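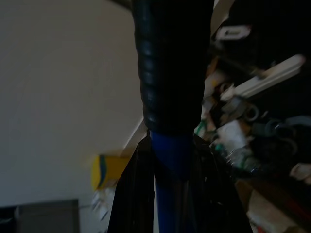 3 min read
Print | E-mail

I have very slippery hands. I drop spoons, I drop phones, and once I dropped a whole bowl of pancake batter on my own foot (cold batter, lucky me). So I think about grip a lot, and today I want to tell you about the thing that makes grip work. It's called friction! Take a black handle with ridges down its side, like the one in the photo with the blue shaft coming out of the end. Somebody decided on those bumps, and friction is the reason.

So what is it? Friction is the push-back you get when two things rub against each other. Slide your hand across a table. Feel that little drag? Now press down harder and slide again. More drag! The harder two surfaces are squeezed together, the harder it gets for them to slip past each other.

Even things that look smooth have tiny hills and valleys on them, far too small to see. When you put one surface on top of another, the hills on one bump against the hills on the other. The surfaces can also stick to each other just a teeny bit in the places where they touch. Put all those little touches together and you have friction.

Why do ridges help?

Your fingers are squishy. Go on, poke one. When you wrap your hand around a bumpy handle, your skin squishes down into the dips, and then the bumps get in the way if the handle tries to slide. Dips are also handy when your hands are sweaty or soapy, because the water has somewhere to go. Water stuck between your skin and a handle works a bit like a slide at a water park, and you don't want a water park in your hand when you're holding a hammer.

Car tires do the same thing with their grooves. So do the bottoms of your sneakers! Flip one over and have a look (check for gum first).

Is more friction always better?

Nope! Every October my town, Wokascombe, has a cardboard sled race down the big grass hill. The hill is 300 feet long, which feels like a mile when you're standing at the top. My first sled was called the Terside, and I was so proud of it that I covered the bottom with fuzzy carpet to make it comfy. I put the carpet on the wrong side, you see. It went as far as a picnic blanket goes, and I had to scoot the rest of the way with my feet. The next year I used shiny packing tape on the bottom and zoomed right into the hay bales.

Carpet makes lots of friction with grass. Shiny tape makes a lot less. If you want to go fast, you want low friction. If you want to stop, you want plenty of it, and that's why a bike brake squeezes a rubber pad against the wheel (or against a metal disk, on some bikes).

Friction makes heat, too. Rub your palms together as fast as you can and count to 20. Toasty, right? The energy from your moving hands is turning into warmth.

Try it: the sock test

You need a big hardcover book, a cotton sock, a rubber band and a coin.

Lay the coin on the cover of the book, near the top edge. Slowly lift that end of the book to make a ramp. Watch for the moment when the coin starts to slide, and ask a helper to mark how high the edge of the book is. Do it again with the coin tucked inside the sock. Then wrap the rubber band around the coin and try a third time.

Which one held on the longest? My rubber band won by a mile, but my book has a glossy cover and yours might be different. If your results come out strange, do the whole thing again and see if the same thing happens. Scientists do that all the time.

Words to know

Friction: the force that pushes back when two things rub or try to slide.
Surface: the outside of something, the part you can touch.
Lubricant: something slippery, like oil or soap, that makes friction smaller. (Say it LOO-brih-kunt.)

Next time I'm going to write about why ice is so slippery, and it's a really weird one. Until then, go look at the handles in your house! Toothbrushes are a good place to start. Mine has 69 little bumps on it, and yes, I counted.

317 shares | Print | E-mail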